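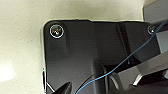 ## Zanach open day at the Valdebenito building: did anyone else go?

**torquewrench_tess**

Went to the Zanach open day in April with two people from my shop. We do short-run kitting, lots of small parts, and the flyer said the Humow arm could "handle the everyday objects other robots can't." I drove 100 miles each way for that sentence, so I'm going to complain a little.

The talk was forty minutes and the demo was maybe ten. Delia Gaete ran the arm and she was good. She knew the machine, didn't read off slides, and said "I don't know" twice, which I respected. But the thing they showed was an arm on a pale table picking up light plastic kitchen stuff. No bins or clutter, and nothing heavier than a coffee mug. When I asked for cycle time I was told it "depends on the task." Sure. What is it for this task, the one you're doing right in front of me?

The brochure says 862 successful picks. Out of how many? I asked that too. Still waiting.

**palletjack**

Same session, I think, the one after lunch? I liked it more than you did. It's an open day. They had a parking lot full of people and a few hours. You were never going to get a real cell with real bins.

Plastic kitchen stuff is harder than it sounds, by the way. Anything shiny and curved is a pain to see and a pain to grip. We tried to automate cups a few years back and gave up.

**torquewrench_tess**

I know it's hard, that's why I went. I just can't tell from ten minutes whether they've solved it or whether they picked ten good minutes.

**oldmillwright**

Was anybody allowed to bring their own parts? That's my test for any demo. If they let you hand them something out of your pocket, I'll listen. If everything has to be their object on their table under their lights, I've watched a magic show.

**palletjack**

One guy asked and Horacio Jara (sales, I think, his badge was flipped around) said they'd need a day to set up for a new part. With the Clandard software it's supposed to be "show it once," so a day surprised me. That one I'll give to Tess.

**torquewrench_tess**

Right, and he said it like a day was a bragging point. For us a job is 300 pieces and then the part changes. A day of setup and I could've done the run by hand and gone home.

I got to stand pretty close for the last part of it, and the gripper is what I'd want to talk about. 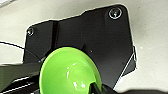 It's a lot of hardware for picking up something that weighs next to nothing. Big flat housing, and then the fingers doing the work are down at the business end where you can barely see them from the chairs. I don't mind bulky if it's sturdy. What I mind is that I couldn't get anyone to say what happens when it has to reach into a tote. How deep can it go before the body hits the wall? Delia said she'd have to check. Horacio said it was "very flexible." Those are two different answers and only one of them is useful to me.

Loose cable bothers me too. One thin wire, a few thousand cycles, something to snag on. You all know how that goes.

**nightshift_ned**

The cable thing is unfair. Demo rigs always look like that. Our production arms looked like a plate of spaghetti until the week before they were signed off. I wouldn't read anything into it.

**oldmillwright**

I would. I've replaced more wrist cables than motors. If it's not tied down when company's coming over, when is it?

**nightshift_ned**

When somebody pays for it, same as every other machine either of us has ever bought.

Tess, did they say anything about price? Their site is all "contact us."

**torquewrench_tess**

Not out loud. There was a sign-up sheet for a trial and it mentioned a 200-hour minimum, no dollar figure. I didn't sign. One of my guys did, with his personal email, so he's getting newsletters now.

**palletjack**

I signed. Worst case I lose some floor space for a few weeks. Here's where I disagree with the whole tone in here: every arm we own looked dumb at the first demo. The palletizer dropped a box on the plant manager's foot. It's been running ever since.

**oldmillwright**

And how many did you see at a demo that you don't own?

**palletjack**

Plenty. Fair enough.

**torquewrench_tess**

If you get the trial, please do me a favor and write down the misses as well as the hits. Every drop, every time somebody has to reach in and help it. And try it at the end of a shift with the bay door open and the sun coming in, because the lighting in that room at Valdebenito was nothing like my building.

I emailed Delia my list. Reach into a tote, cycle time, changeover, total attempts behind the 862. If she writes back I'll put her answers up here.

**nightshift_ned**

Add what a spare set of fingers costs and how long they take to ship.

**torquewrench_tess**

Good one. Sent.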